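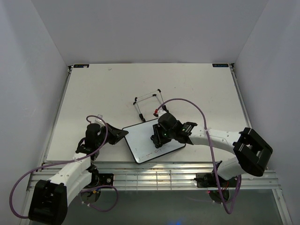 The Pellside layout has been under construction for seven years and has yet to see a train arrive on time, which its builders insist is the most realistic thing about it. It lives in a long room over a carpet shop, and it represents a quayside branch that might have run to the sea if anyone had found the money. Progress is recorded in the traditional way: with a marker pen. A small whiteboard with a black border, lying askew on a white table with a few faint scribbles along the bottom, will look familiar to anyone who has belonged to a model club. Pellside gets through a fair few pens and not many decisions.

Gonzalo Barroso builds the boats. He came to railways by accident, having been asked for one coaster to fill a gap at the harbour wall, and he now has more tonnage afloat than the line could ever serve. His latest, the Jurero, took 529 hours. She is moored behind a warehouse, where visitors can see her funnel.

"I was told the warehouse was temporary," he says.

The warehouse belongs to Nuria Sepúlveda, and it isn't moving. She cut all 490 window panes by hand from clear sheet and has firm views on people who print theirs. Her other project is the Himier, a narrow gauge tank engine for which no drawings survive, so she worked from two postcards and a good deal of stubbornness. It runs beautifully in one direction.

The trouble in March was ballast. Half the group wanted it grey, as it is on most railways, and the other half wanted it brown, as it is on the tin. They compromised by mixing the two, and the result looks like muesli. It covers almost 100 feet of track – all of it glued – and has since been declared a local stone.

Pellside goes to its first proper show at Egan next spring, in eleven sections and a hired van. The doorway has been measured. The staircase, I gather, is still under discussion.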